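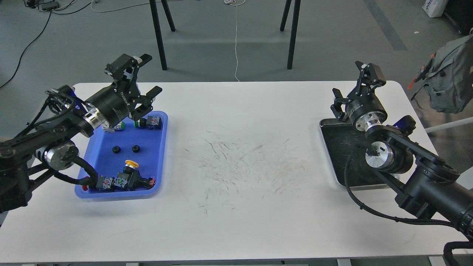 Lamai Siriwan would like to know whether she has to read all the papers before she arrives, or only the ones in her own session. Your own session, please. If you get through the others as well, we'll be impressed and a little worried.

Questions about the autumn workshop
Last updated Sep 13, 2025

What is the workshop about?
Vows, oaths and sworn promises in port towns before 1800: who swore them, who wrote them down, and who later claimed to have been out of the room. It is the second meeting of the Kosto project. The first, in June, dealt with guild oaths and ran over by an entire dinner.

Who can attend?
Project members, speakers and up to 50 registered guests. Students are welcome and pay nothing. Professors also pay nothing, but should look more grateful.

How long is a paper?
Twenty minutes, then ten for discussion. The chair has a small bell and enjoys using it. A "very brief remark on method" counts toward your time.

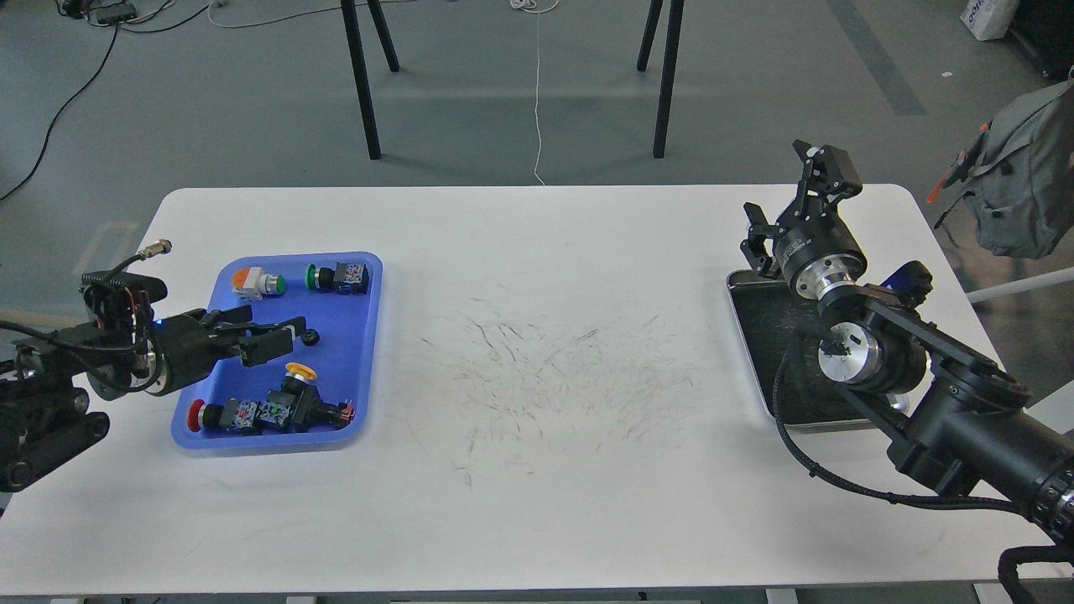

If you need longer because your paper is being interpreted, write to us beforehand and we will give you a double slot.

Which languages may I use?
English or French for the talk. Sources can be quoted in anything you like, provided the handout has a translation. Last time we had a page and a half of unglossed Low German, and the discussion was mostly about lunch.

Where do we stay?
At the Somlow guesthouse, up the hill from the lecture hall. Rooms are plain and breakfast is early. The gate is locked at eleven - the sisters are kind people, but they do mean eleven. Sólveig Baldursdóttir has the room list and will take requests until it is full.

Are travel costs covered?
For speakers, yes, by the cheapest sensible route. Keep your boarding passes and hand them in with form 82.
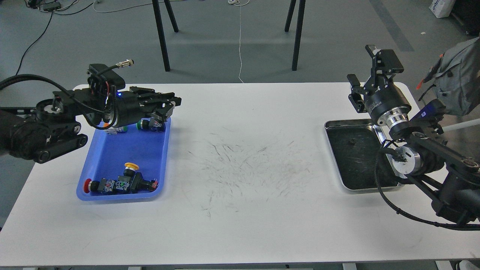 The form must be signed in ink, and a scan of it will be sent back to you with regrets. Guests cover their own travel, but the Paisan bus from the station is free with a workshop badge.

Will the papers be published?
That is the plan. The guild oath volume is with Vellance and is expected when it is expected. Final texts from this meeting are due two months after we close, footnotes included. "Footnotes to follow" will be read as a confession.

Can I change my title?
Once. The program has already gone through several colons.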